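Teaching the arm by hand: tips from my workbench

I've been showing our little tabletop arm how to sort old phones since April, and I've wasted enough evenings on bad demos that I figured I'd write down what works for me. I drive it with the small leader arm from the Multside kit, but most of this goes for gamepads too.

Clear your head before you clear the table. If you don't know which phone you're picking up and where it's going, you'll dither, and the arm learns the dithering! I say the whole move out loud first. My neighbor Lucimara Quintana thought I was on a call.

Slow down for the last inch. Zip across the table all you like, but creep in for the grip. I squeeze until the phone stops shifting and then quit squeezing (side buttons are easy to mash, and a phone that wakes up mid-demo is a pain).
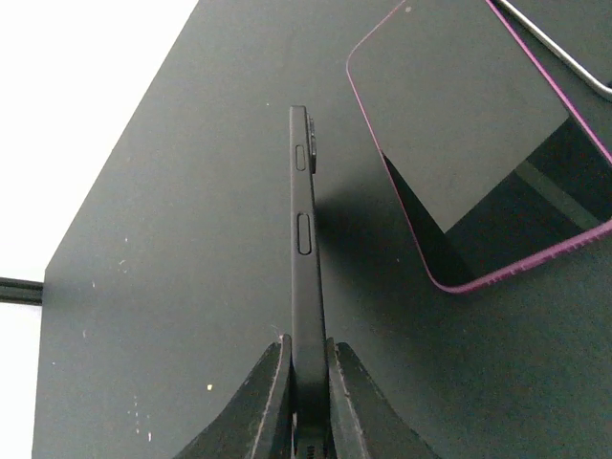

Drive from the wrist view as much as you can stand. It feels awful for the first evening, like parking with only the mirrors, but if you keep peeking over at the real table you'll be using things the arm can't see. Janaína Dantas got me to hang a dish towel between me and the bench, and my demos got a lot better that week.

Move the phones between takes. A thumb's width is plenty, plus a bit of a turn. My first 200 takes all started from the same spot and the arm was hopeless anywhere else. Swap in different cases too if you've got a drawer full of them like I do.

Keep a few fumbles, as long as you fix them. If the phone tips and you set it right again calmly, save that one. If you panicked and waved the arm all over the place, toss it.

Wipe the fingertips with a barely damp cloth before you start, and check the ridges for wear while you're at it.

Stop when you get sloppy. For me that's 13 takes in a row, then tea. I label each batch on a strip of masking tape stuck to the laptop, with the date and which phones I used, and I copy it all over to the spreadsheet on Tuesday.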